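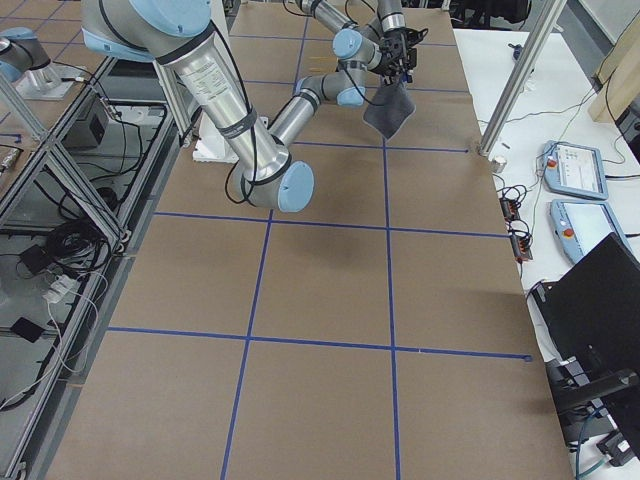 Unit 5: Preparing a Covered and Marked Work Table

Skollora Technical Institute
Handout for the September intake

Purpose. Students will learn to cover a work table with brown paper and divide it into rectangles with painter's tape.

Procedure
1. Clear and wipe the table. Cut the paper 3 inches longer than the surface at each end.
2. Smooth the paper from the center outward. Faint creases are acceptable; raised folds must be flattened before taping.
3. Lay the horizontal lines of blue tape first, then the vertical lines. Lines may stop at a crossing and need not run the full length of the table.
4. Return cloths and small sticks to the supply tray at the end of the session.

Time allowed: 60 minutes. Completed tables are graded by the instructor on duty. Read pages 60 to 63 of the course manual before Unit 6.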